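I moved to Wendameck in January with two suitcases and a job that pays me to read insurance letters all day. The apartment came with a stove, a fridge and a shelf, and I have been slow to add to that. What I have added is a notebook where I write down everything I cook at home and what it cost.

I started it after looking at my bank statement and finding 556 in takeout over two months. I was not eating well for that money either. Most of it was noodles from the place by the bus station, and they were cold by the time I got them up the hill.

The rule I set was simple. Five dinners a week at home, and the other two could be anything. I missed the target in the first week and again in the third. After that it got easier, mostly through repetition. I make lentils with onion and a lot of black pepper. I make eggs on rice. I make a cabbage soup that my neighbor Rok Kadrić taught me, which takes an hour and wants more vinegar than you would think.

Rok grew up in Pikholm and says the soup there is made with smoked ribs. I have tried it both ways and prefer it without, but I told him otherwise.

Shopping is the part I changed most. I used to go to the big store in Sakwood after work, hungry, and come home with crackers. Now I go early to the Mangubat market with a list. Onions, carrots, one green thing, one thing I have not bought before. Last week the new thing was kohlrabi. I peeled it, sliced it and ate it raw with salt. I would buy it again.

I keep a jar of stock in the fridge and label it with the date. I threw out more than 200 worth of spoiled food last year, going by a guess I made on the back of an envelope, and most of it was leftovers I could not put a date on.

I have also been thinking about counter space. Mine is the width of a cutting board, and I chop with the bowl balanced on the stove. If I ever move again I want one long counter, dark enough to hide coffee rings.
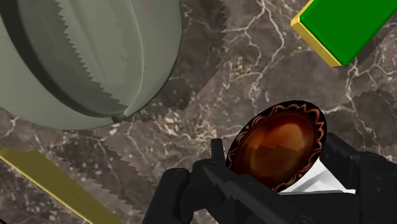

Marble, if I get to be picky.

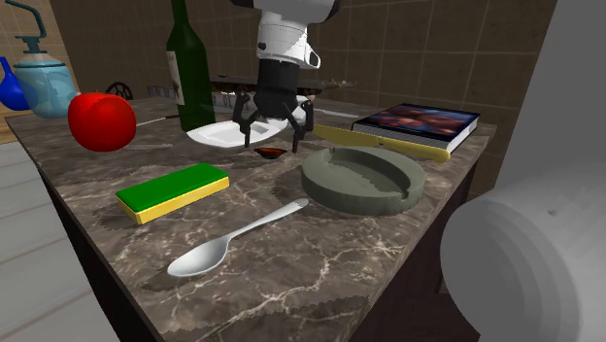 Images: computer renderings

For now the cutting board will do. I am going to try bread next, the kind you leave overnight and do not knead. Rok has offered me a pot with a heavy lid, and I have flour left over from a failed batch of dumplings. If it works I will put the recipe up, with the cost.

Contact | © 2022 All rights reserved | Back to top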